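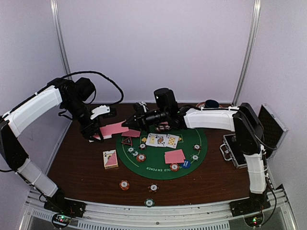 Gebetskette Momar von Uçar, 4 von 5 Sternen

Ich habe die Gebetskette im September für meine Mutter bestellt und eine zweite für mich selbst. Die Lieferung hat vier Tage gedauert, die Verpackung war ordentlich. Die Perlen sind aus Olivenholz, sehr glatt und gleichmäßig gebohrt, sie laufen leicht durch die Finger. Nach dem Morgengebet benutze ich sie jeden Tag, bis jetzt ist der Faden fest geblieben.

Einen Stern ziehe ich ab für die Quaste. Sie verliert kleine Fäden, und die Farbe ist dunkler als im Shop. Meine Mutter stört das nicht, sie wollte sowieso etwas Dunkles.

Der Preis von 14 Euro ist nach meiner Meinung gerecht. Ein Beutel zum Aufbewahren war leider nicht dabei, ich habe selbst einen genäht.

Nurhan Oral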